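# Hemming quilting cotton: is it me, the thread or the machine?

I took over my aunt's Veletti in May, along with 800 yards of her gray thread (she bought it like other people buy canned soup), and I've been trying to make cloth napkins. The seams start out fine. By the second corner I've got a nest of thread on the underside, and the needle tries to drag the whole corner down into the hole. I've rethreaded it more times than I care to admit. Tension is set at 5 because that's where it was when I got it, and I assumed my aunt knew something.

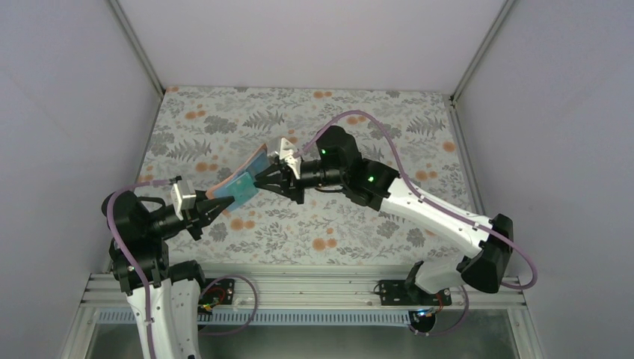
Emiliano Nieto wants to know, before anyone touches the tension dial, whether you're threading with the presser foot up or down. He says he spent most of a winter blaming a perfectly decent machine for that one.

Foot down, I'm embarrassed to say. I've since tried it up and the nest is smaller, so thank you, Emiliano, but the corners still get eaten. The fabric is ordinary quilting cotton, folded twice for the hem, so there's a fair pile of it by the time I get to a corner. The needle is whatever was in there. I have no idea how old it is, and my aunt isn't the type to keep a log.

Do I need a different needle, a different setting, or a hobby that doesn't involve corners?

– napkins_for_now

---

**Emiliano Nieto**

Good, so that's half of it. With the foot down the tension discs are closed and the thread just rides over the top of them, and then the mess shows up underneath and everyone goes and fiddles with the bobbin, which was minding its own business.

Now the corners. Change the needle first. A universal 80/12 is fine for quilting cotton. If you don't know how old the one in there is, it's too old. I buy the Pillent ones in the little plastic case because the shop near me stocks them and for no better reason.

Then stop starting right at the edge. Begin a little way in, go forward, and backstitch toward the corner without running off it. The feed dogs can't grip what isn't over them, and a folded corner hanging off the back of the foot is exactly that. Hold both thread tails behind the foot for the first few stitches. Don't pull, just hold them, like you'd hold a leash with a very old dog on the end.

If it still wants to swallow the corner, put a scrap of fabric under the foot and sew from the scrap straight onto your napkin. Quilters call it a leader. Snip it off afterward and use the same one until it's more thread than cloth.

Also, miter the corners. If you fold one side over twice and then the other side over twice, you're asking the machine to climb a curb. Press the creases in, open them out, trim the point diagonally (leave a seam allowance!) and refold. It takes longer the first time and after that you'll be smug about it at dinners.

Put the tension back to 4 and sew a test strip before you decide anything else about it. Your aunt may have been sewing something quite different when she left it on 5.

---

**bobbinhood**

Buy a Proline. I had a Veletti for 8 years and it ate everything including a zipper. Never looked back.

---

**Maldonado Sewing & Vac**

I fix these for a living, so I'll stick up for the Veletti a bit. They're heavy and they sound like a drawer of spoons, but the older ones will hem napkins all day.

Emiliano's advice is sound and I'd do it in that order. Two things to add.

Take the needle plate off and look at what's under it. A machine that's sat in a closet usually has a felt mat of lint packed between the feed dogs, and once that builds up they can't rise far enough to move a thick corner along. Brush it out. Please don't use canned air, it blows the lint further in and then I get to meet your machine in person.

Second, check which plate you have. A lot of these came with 2 plates, one with a wide slot for zigzag and one with a small round hole for straight stitching. The wide slot is where corners go to die. If the straight stitch plate is in the accessory tin, put it on for hems and take it off again before you zigzag, or you'll break the needle and say a word.

And old thread: pull off a foot of it and tug. If it snaps like dry spaghetti, use it for basting or give it to a kid for crafts. Gray cotton that's been on a sunny shelf is often no good on the outside of the spool and fine further down, so unwind a few yards before you throw it out.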